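Small Round Parts: a talk on spacers, bushings and washers 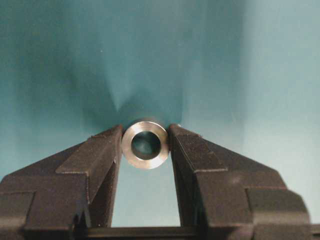 Hitden Makers' Club, Bench Skills Group

Good evening, everybody, and thank you for coming out. Let people find a chair first – the back row always takes a minute. Say hello to Fahad Gilani if he made it.

I want to spend our time on a part most of us have thrown into a drawer without a second look. A short metal ring with a hole through the middle. You might call it a spacer, or a bushing, or a good heavy washer, and from the end you often can't tell which one you've got. Leave the picture up while you say this. Ask the room what they would call it and let them argue a little, they enjoy it.

Point out the fine circles on the face, over on the right where the metal looks a touch warmer. Those are machining marks. Run a fingernail over the sample rings going around and you'll feel how much they vary from one to the next. Then talk about the wall. On this one it's roughly a quarter of the whole width, so there is plenty of metal there and still a good big bore.

Pass around the Josau tray now. There are 44 rings in it and I would dearly love 44 back!

Next, measuring. Outside first, then the bore, then the length, and write each one down before you pick up the next ring. I once sorted 116 of these for Abena Owusu's loom repair and trusted my memory for the bores, and I spent the whole next evening doing it over. Tell that story if there's time. (Skip it if we started late.)

Burrs. Look at the inner edge under a lamp, turn the ring slowly, and take off only what catches. Parveen has kindly offered to show her way with the little hand scraper, so step aside and let her have the bench.

Questions until 8:30, then tea. Remind everyone that the October session is on fits, with Shoaib Bhutto, and that calipers need to be back in the gray cabinet before we lock up.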